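Semeck Family Portal - Set-Up Guide
Section 4: Linking a parent to a student's aid file

Last updated 30 May 2021

Read this before you call the help desk. Most calls are about step 3.

What you need
Student's Semeck ID. Your own email, one the student is NOT using. Last year's tax return, PDF only. Allow one sitting - the portal logs you out if you wander off and unsaved pages are gone.

Linking the accounts
1. Student signs in first. Go to My Aid, then People, then Add a Family Member.
2. Student types in the parent's email and picks a role. Viewer can see the award letter and the bill. Contributor can see those plus upload tax forms and sign. Pick Contributor if the parent is going to sign anything at all.
3. Parent gets an email with a code. Code goes in the box marked Link Code, not the password box. Wrong code 4 times and the link locks.

Note: no email? Check spam. Then check the spelling in step 2. Then have the student press Resend, once. Each resend kills the code before it. 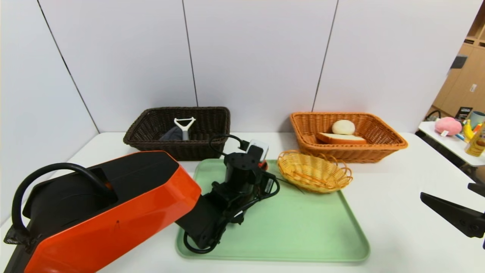
Uploading the tax return
4. Parent signs in, opens Documents, presses Add.
5. Pick the tax year from the list. The list opens on the newest year and that is often not the one the school wants - look at the student's checklist.
6. Upload the whole return as one file. Every page, even the blank ones. Scan at 300 dpi, 400 if the print is faint.
7. Wait for the green Received line before you close the page.

CAUTION: do not upload a return with somebody elses name on it. We can't delete it from our side, the school has to, and that takes a while in November when everyone is filing.

Divorced or separated parents
Each parent gets their own link. Don't share one log in. Neither parent can see the other's uploads, but the student can see the status of both.
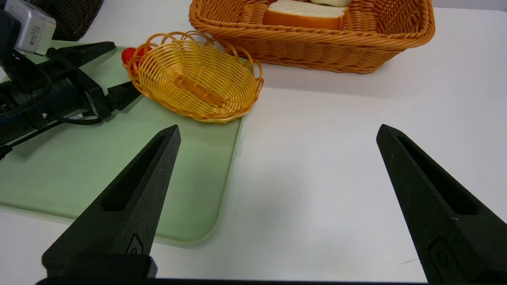
If both parents are paying, the student sets the split under Billing, then Shares. Shares have to add up to the full bill or Save stays gray. Changing a share later does not change a payment thats already scheduled - cancel that one first, then set it up again.

Error 414
Means the file name is too long. Rename it to something short, no symbols, try again.

Schools using Bruseo for billing
Balances come over from Bruseo overnight. A payment made today shows tomorrow. Don't pay twice.

Still stuck
Write to the family desk, attn. Ronja Sjöberg for linking, Tetsuya Nakajima for billing and shares. Put the Semeck ID in the subject line. Never send the tax return by email.

Section 5 covers loan offers: accepting, lowering, turning down.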